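**About Vutevano**

We get asked one question more than any other. Can a machine do my chores yet? Short answer -- some of them, slowly, and not the ones you want most.

Vutevano started in a rented unit behind a tile shop. Two people, one bench, a pile of towels. Carmela Villalobos had run a hotel laundry for years and was tired of hearing that folding was a solved problem. Arūnas Lukoševičius built grippers for a packing line and thought it nearly was. They still argue over this. The company is more or less that argument, with payroll.

What we do now: test and train machines on household work and small shop-floor work. Bedding, clothes, dishes, shelf stocking, emptying a tote into another tote. We don't sell a robot. We tell people who make them, or who are thinking of buying one, what the thing will and won't do on a normal day in a normal room.

Where it stands, November. Rigid stuff in a known spot -- good. Boxes, mugs, cans, most bottles. Our shop-floor rig, Chambi, moved 2,246 parts between bins last month and a person had to step in 5 times. We'd put that in front of a customer. Soft stuff is another story. Anything that changes shape when you grab it, anything lying on top of something with the same pattern, anything that was in a neat pile untill somebody sat on it.

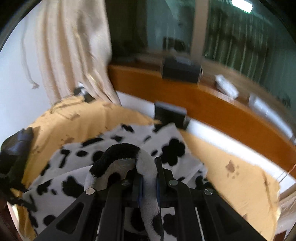 **Home Tasks Team -- bedrooms, laundry, living rooms**

Led by Seon-mi Baek. Cow print on cow print is the kind of thing she asks for. A fuzzy plush item gripped between two fingers, a rumpled cloth with the same black and white blotches under it, and the software has to say where one stops and the other begins. People do this without looking. Machines, not so much.

The team works in real bedrooms wherever it can. Beds, curtains, things left on the headboard. The team's goal for the year was 2,000 logged pickups of soft items and they are at 1,569, so a busy few weeks coming. Logged means good or bad, we keep the misses. The misses are the useful part if you ask Seon-mi.

Picking up is mostly OK. Putting down is where it goes wrong. Making a whole bed, start to finish, no help -- not yet. Fitted sheets, please don't ask. Halldóra Fogh has a bet running with the shop side on which comes first, the fitted sheet or a full dishwasher, unloaded and put away. She has the dishwasher.

**Shop Floor Team -- bins, shelves, kitting**

Sang-wook Chae and Chambi. Smaller team, better numbers, they will tell you so. Next up is mixed bags, the crinkly kind, which puts them in the same trouble as everyone else.

**Who we work with**

Mindard, on hand design. Firkari, on the test rooms. A few others we cant name till they announce. If you run a laundry, a small warehouse or a care home and want a straight answer on what's worth buying, write to us. Might be "wait two years." We say that a lot.

Visits by appointment. Ring twice, the buzzer sticks.

Page updated November 10, 2018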